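Print | E-mail

Notebook, plate rack task, November

Started a little before 9 in the morning with coffee in one hand and the leader arm in the other, which I do not recommend, and spent the first while just warming up and getting the feel of it back. Nhung Đàm had left me a sticky note on the monitor (in her very small handwriting) asking me to slow down on the approach to the rack, and after watching a few of my old demos from the Kosura bench I have to say she has a point. I come in like somebody late for a bus.

Where we stand on the Sustik set: 947 plate demos kept so far, out of 2,991 episodes all told for the tabletop tasks. I added 19 today and threw out 8 of those after looking them over, mostly for dithering. By dithering I mean the place where I have the plate up, can't decide which way to roll the wrist, and hang there in midair for several seconds thinking about it. The policy learns that too, bless it, and then it hangs there thinking as well.

The green one was my trouble plate all morning. Lying flat on the table it gives you very little to get hold of, and everything depends on how you bring the fingers to the rim. If I come straight down I tend to press on the rim and the plate skates away from me. Coming in low from the side and tipping a little as I close works much better, and I'd like all of us to do it the same way so the demos agree with each other! 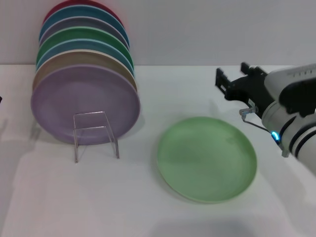 Page last changed: November, 4:40 pm

With the lavender plate standing at the front of the row, my habit now is to line up on its rim and ignore everything behind it. I used to try to watch the whole fan of colors through the headset and ended up steering by the red one at the back, and that put me off every time. Pick the nearest rim, match the lean, then lower. Nhung says she does it by watching the wire stand, but I find it so thin and shiny that I lose it, so perhaps this is a matter of eyes.

A word about letting go. Please open the gripper slowly and back straight out before lifting. Twice today I lifted too early and gave the plate a nudge on the way, and I marked both of those as bad even though the plate stayed put, as I don't want the nudge copied.

Tried the Bangera smoothing filter on the afternoon batch. It takes the shake out of my hands nicely but adds a small lag, and I found myself overshooting until I got used to it. Leaving it on at the low setting for now. If you hate it, turn it off and write down that you did.

Still to do: ask Pominari about the spare finger pads, go back over the older demos for early lifts, and find a better chair for whoever is driving, as my back is telling me about this one.

Print | E-mail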